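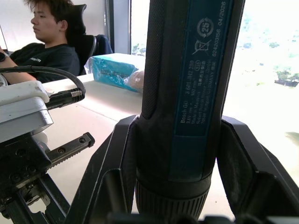

4. Wall Mounting and First Power-Up

Read this section completely before drilling. The Alinel 402 ventilation controller must be mounted indoors on a flat, dry wall, at least 100 mm from any door frame, light switch or heating pipe.

Caution: Switch off the supply at the breaker and check that the circuit is dead. The terminals on the left side of the backplate carry line voltage.

4.1 Fixing the backplate

1. Press the release tab on the underside of the controller and swing the front cover upward. Do not pull the cover straight off – the ribbon cable is short.
2. Disconnect the ribbon cable from the backplate and set the cover aside, face up, on a clean surface.
3. Hold the backplate against the wall with the arrow pointing up. Mark the two slotted holes.
4. Drill the holes to a depth of 31 mm and insert the supplied wall plugs.
5. Feed the cables through the center opening and drive the screws by hand or with a low-torque cordless screwdriver. Stop when the screw head touches the plate.

Note: An overtightened backplate will bow, and the cover will not latch. If this happens, back both screws off half a turn and try the cover again.

4.2 Connecting the cables

1. Strip each supply conductor to the length shown on the molded gauge beside the terminals.
2. Connect line to L, neutral to N and ground to the marked screw.
3. Connect the fan signal cable to A and B. Polarity matters. Reversed wires cause no damage, but the fan will not respond.
4. If a Brunano humidity sensor is used, connect it to S1 and S2. Leave the factory jumper in place if no sensor is fitted.
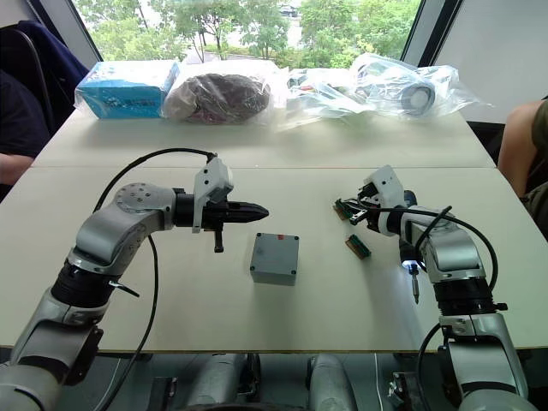
5. Tug each conductor lightly. Any conductor that moves must be stripped and seated again.
6. Reconnect the ribbon cable with the red edge to the left and close the cover until it clicks.

4.3 First power-up

1. Restore power at the breaker. The display shows the firmware version, then the word SET.
2. Press and hold the center key until the fan type appears. Select Krishnan for two-speed fans or Prirkotent for variable-speed fans.
3. Press the key once to confirm. The controller runs a self-test lasting nearly 31 seconds. The fan changes speed during the test.
4. When the display shows the room temperature, set-up is complete.

Note: If E2 is displayed, the sensor input is open. Check S1, S2 and the jumper – with the power off – and repeat from step 1.

Continue with Section 5, Daily Schedules.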